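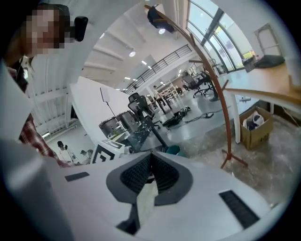
Upstairs by the big windows, marker board standing up just past the gripper.

Hand-held grippers: Skater or Besside?
Posted 28/09/2022 by Remedios Bustamante

We have both hand-helds on the bench at Sokumthorpe and I have to say by the end of the month which one we order more of. I've done 195 takes with the Skater and a few less with the Besside. Same operator, same pick and place job, same objects.

The Skater tracks better. I lost position on 2 takes, both times when I turned quickly towards the glass. The Besside lost it on 9. On the other hand the Besside closes more evenly and my wrist doesn't ache after a morning with it.

Has anyone run either of them for longer than a few weeks?

benchmark_ned wrote:
Nine out of that many isn't bad. Were they all facing the windows? Ours does the same in the afternoon and is fine once the blinds are down. I wouldn't mark it down for that until you've tried it in flat light.

R_Bustamante wrote:
Most of them, yes. No blinds in our building.

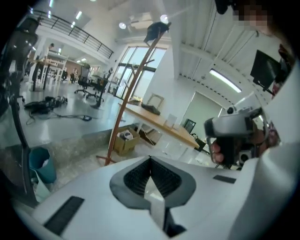

I did repeat part of the set with my back to the glass and the Besside dropped to one lost take. The Skater lost none. So it's closer than my first numbers, but I can't ask people to face one way all day. The job has to work wherever they happen to turn.

tallowfield wrote:
I'd go the other way from you. A lost take costs you half a minute. A sore wrist costs you an operator. We did 1,982 takes with a Skater last year and by the end two of us were swapping over every hour. The tracking was very good, I'll give it that.

benchmark_ned wrote:
Half a minute if you notice at the time. If you only find out when you process the batch it's a lot more than that.

tallowfield wrote:
Then put a beep on it. Ours goes off as soon as tracking drops. Took a colleague an afternoon to write.

R_Bustamante wrote:
Would you share that? We run everything through a Benavides controller and I don't know if it passes the tracking state out.

tallowfield wrote:
It does on the newer firmware. Look under status, not under motion – they moved it. I'll send you the script tonight.

Comments (3)

oddsprocket: Check the pads on the Besside as well. Mine started to lift at the tip and I had to glue them back.

M_Arkle: Is there a left-handed version of either?

R_Bustamante: Not that I've seen. I'll ask both makers when I write to them about prices.

Contact the moderators | © 2022 Gripper Bench Forum | Back to top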